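Association Badwood – Atelier de démontage et de tri
Compte rendu de la réunion du 24 juillet 2021

Présents : Gun-woo Yeom, Wiesława Domański, les référents des sites de Sitoston et de Vasley.
Excusé : le représentant de Han.

1. Approbation du compte rendu précédent
Adopté sans modification.

2. Bilan du tri
378 pièces ont été enregistrées depuis la dernière séance, dont 32 écartées pour défaut d'étiquetage. Le site de Vasley demande que les fiches soient remises le jour même du démontage.

3. Stock de bacs
Sitoston dispose de 22 bacs en plastique. L'achat de couvercles est reporté à septembre, dans l'attente d'un second devis.

4. Organisation de la table de tri
Il est rappelé que les circuits imprimés et les composants munis de leurs fils sont posés dans les bacs orange ou dans le plateau métallique, dont le fond est garni de papier blanc. Les fils ne sont pas coupés avant l'enregistrement – la règle vaut pour les deux sites.
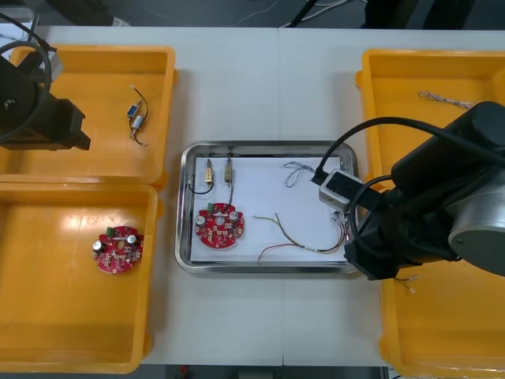 Wiesława Domański fait observer que les cartes rondes devraient avoir leur propre bac, les composants debout s'abîmant au contact des autres pièces. La proposition est adoptée, avec 2 abstentions.

5. Questions diverses
Gun-woo Yeom transmettra la liste des étiquettes manquantes. La séance est levée.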